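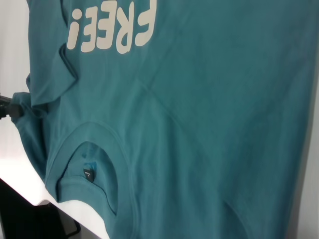

3. Was wir im Schularchiv gefunden haben

Eigentlich wollten wir nur wissen, wann unsere Schulbibliothek eröffnet wurde. Dann stand da der Schrank mit den Ausleihbüchern (alle handschriftlich, teils in Kurrent!), und aus zwei Nachmittagen wurde ein halbes Schuljahr.

Das älteste Buch verzeichnet 1.067 Ausleihen, das nächste schon 2.335. Am häufigsten wurden Reiseberichte geholt, Gedichte fast nie. Wer zu spät zurückgab, bekam einen Strich neben den Namen, und ein Schüler namens Vallier hat es in einem einzigen Winter auf sieben Striche gebracht. Den hätten wir gern kennengelernt.

Für die Auswertung haben wir jede Zeile in eine Tabelle übertragen. Nobuhle Zulu hat sich dafür die alte Schrift beigebracht und uns anderen die kniffligen Stellen vorgelesen, das "e" sieht nämlich aus wie ein "n". Bis Oktober hatten wir 2.611 Einträge erfasst, 14 Seiten mit Wasserflecken fehlen noch.

3.1 Der Lesesaal Mokgethi

Großartig war der Fund eines Grundrisses im letzten Band! Der heutige Kopierraum war früher der Lesesaal, mit Ofen und eigenem Eingang vom Hof. Die zugemauerte Tür erkennt man noch am Putz. Warum der Saal den Namen Mokgethi trug, konnten wir bisher nicht klären; im Stadtarchiv fragen wir nach den Ferien noch einmal nach.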